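Budgeting for the arm, part two: everything that isn't the arm

October 2022

I promised a follow-up on the money side, and I've finally got the spreadsheet into a state I'm not ashamed of. Short version: I spent weeks agonising over the arm and far too little time on all the small stuff that goes around it. The small stuff is where the fun is, though!

Our ceiling for this round is 2,000 pounds. That has to cover fingers, fixings, a spare wrist camera, a proper bench clamp and anything we break before February. Harvey Sandhu, who signs things off, was very clear that there's no second pot.

The first thing I did was sit down and write out what we want to do with it. We're starting with old desktop towers, lid off, on their side. Blue plastic latches, drive cages, cables looping all over the place – it's brilliant practice, and every one of those things asks something slightly different of the fingers.
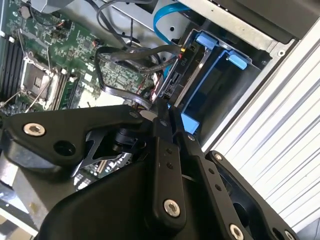
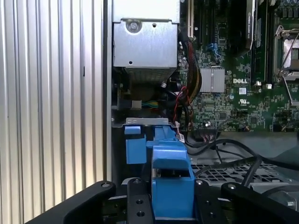 So, fingers. I had two quotes. Cosberg came in cheaper per pair but wanted a minimum order of 5, and I don't want to be stuck with five pairs of a shape we might hate. Korix will sell singles at 176 pounds a pair, and I've gone with them. I've budgeted for two pairs now and left a line open for a narrower set, as there isn't much elbow room once you're down among the cables.

Cable management for the arm itself got its own line too, after Elli Riihimäki went through my first draft and asked where it was. It wasn't anywhere. She also talked me out of the fancy lighting ring (I'd been dreaming of it, I admit) and into two ordinary desk lamps, which come out of petty cash.

The line I'm proudest of is the dull one: a box of spare screws in every size the gripper takes. It costs next to nothing and I've already been in there twice.

Still undecided: whether to buy the clamp or have one made. If anybody has used the Hayes one with the long jaws, please shout. I'd love to know if it marks the case.

3 comments

Veronika Ammann
We have the Hayes clamp. It does mark painted steel a bit, so put some rubber under the jaws. Very solid otherwise.

Ginette Melnyk
Did you allow for delivery on the fingers? I forgot it last year and had to go back and ask.

Huguette Thibodeau
Lovely to see some real numbers. More of these please!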